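News > Press Room > Hilletti Brings Color to Small Work Areas

Filed under: Home & Hobby, Wall Coverings, New Products

FOR IMMEDIATE RELEASE
15 April 2019

Hilletti Introduces Velora, a Brick-and-Blossom Collection for Craft Corners and Bench Enclosures

Hilletti is very happy to announce Velora, a new collection of patterned wall coverings and floor prints made for the small spaces where people spend so many of their hours: the craft corner, the bench at the back of the shop, the little three-sided enclosure where fiddly jobs get done. The collection has been a long time coming (our regular customers have been asking since last October, and we do read every one of your letters), and we could not be more pleased to have it ready for spring.

Velora pairs a slate blue brick pattern, drawn with thin white mortar lines, with a pale floral floor print of soft pink blossoms, green leaves and light blue butterflies. The two were designed side by side by Jérémie Fleury, who leads the pattern studio at Hilletti and who tells us he went through a good many blues before he settled on one that still looked like itself under a bright work lamp.

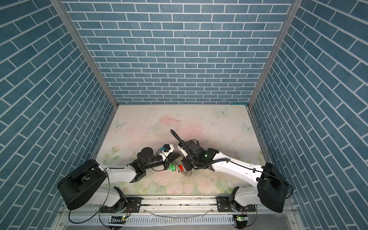 A Wall with Some Weight, a Floor with Some Air

"I wanted the bricks to feel steady and a bit old-fashioned, like the side of a bakery," said Fleury. "Then you look down and there are roses and butterflies, and it all gets lighter. People do worry that two patterns in a small space will be too much. I worried too, for most of a winter! But the floor is so pale that the walls can be as blue as they please."

The brick runs in staggered courses, the way a bricklayer would set it, and it can be hung on a back wall alone or carried around onto the sides. Many early customers have chosen the full three-sided treatment, with slim aluminum posts at the corners where the panels meet. The metal gives a clean edge to the pattern and saves a great deal of fussing with the scissors. 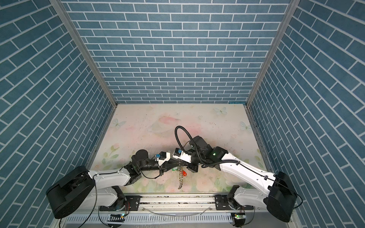 Fleury spent much of his time on scale. A brick drawn for a living room wall looks enormous when it stands behind a bench, and a rose drawn for a tablecloth can swallow a small floor whole. The Velora bricks were redrawn six times before everyone at the studio was satisfied, and the butterflies were moved more often than anyone cared to write down.

Made for Beads, Chains and Other Small Things

Hilletti customers are a busy crowd, and a lot of them work with jewelry, trimmings and notions. The pale ground of the floor print was chosen with them in mind. A silver chain with a few green and red beads near the end of it is a pretty thing to see above all that cream and pink, and it is a good deal easier to follow there than over a dark, crowded tabletop. 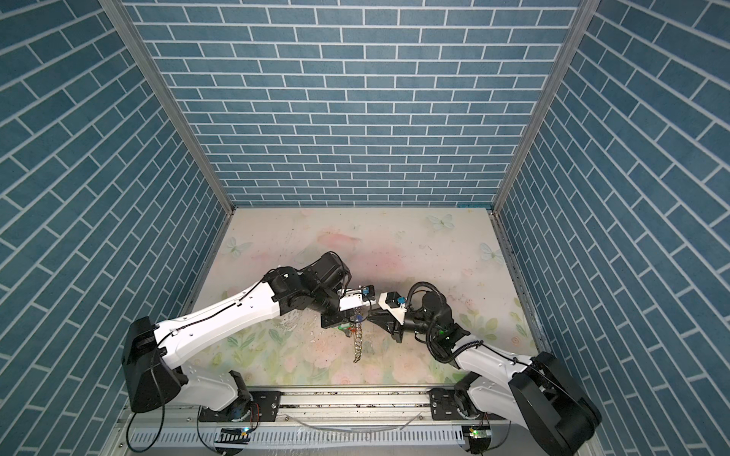

The same goes for anyone who sorts buttons, mends necklaces or simply likes a cheerful spot to work. A floor print in daily use will pick up its share of specks and scuffs, and we recommend going over it with a soft, barely damp cloth. The wall panels need only an occasional dusting.

Sizes and Availability

Velora wall panels come in two widths, and the floor print is offered in eight sizes, with custom cutting available on request. Samples of both patterns can be ordered now through the Condia showroom, and the full collection will be carried by Salminen stores later this spring. Customers who order samples will receive two pieces of each pattern, enough to prop up in a corner and live with for a while before deciding.

Hilletti would like to thank everyone who wrote in with sketches, measurements and very frank opinions about blue. Please keep them coming.

Contact: Hilletti Press Office | © 2019 Hilletti. All rights reserved. | Back to top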